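Senance Gallery News, October

Fuchs drawings on show until the end of the month

The upstairs room at the Senance is given over this month to drawings and small oils by Lena Fuchs, who worked in Lukham for most of her life and seldom exhibited outside it. They come from a family collection and most have not been hung before.

Fuchs is best known locally for the big harbour canvas in the library foyer. The works upstairs are quieter. There are 11 drawings in charcoal and brown ink, mostly of kitchens and back rooms, and five oils on board. She liked a low viewpoint and a strong side light, and she left a lot of the paper bare. In the later sheets the furniture is hardly there at all, just a chair back and the edge of a table, with the grey of the wall rubbed in by hand.

The oil to look for is The Ironing, on the wall facing the stairs. A woman stands with her back to us and the colour is almost all in the basket at her feet. Fuchs painted over an earlier picture, and you can make out a window under the left side if you stand close to the door.

Sizwe Venter, who hung the show, will give a talk on Saturday at 2 p.m. He will cover her training, her habit of reworking old boards, and why so few of the oils are signed. The talk is free but the room is small, so please put your name down at the desk. Chairs will be set out from 1:30.

A catalogue has been printed by Groka and costs $15. It reproduces all the drawings at close to full size, with a short essay and a list of known works. We had 900 copies made and the desk will post them on request.

The lift is working again. The cloakroom is still closed, so large bags need to be left at the front desk.

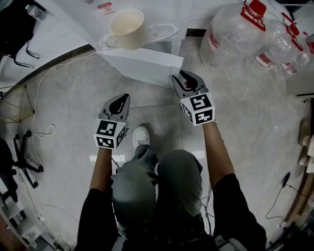
Winter hours

From next month the gallery will close at 4 p.m. on weekdays. Weekend hours stay the same.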